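Religion and Society, Unit 4: Parish confraternities
Notes prepared by Nicanor Montecinos

In this unit we look at the confraternity, a group of lay people who pray together and help their members in sickness and at death. We follow one case, the confraternity of Damasceno, in the valley of Undura.

The rule of the group has 17 chapters. Please read chapters 3 to 11 before the class. Pay attention to the words "brother" and "guest", because they do not have the same rights at the funeral Mass.

Points for discussion:
Who could enter, and who had to pay the candle money?
Why did the parish priest of Ekeo ask to keep the second key of the chest?
What changed when women were admitted as full members?

The member list gives 119 names. Some of them are written twice, with different spelling.

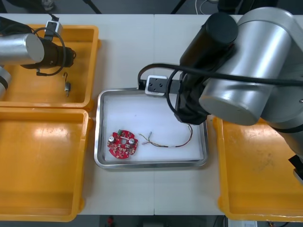

Category: Course handouts / Term 2

Reading for next time: Lorena Arancibia, "Bread and Candles in Undura", first chapter. Bring a short answer, 100 words, to the question of the guests.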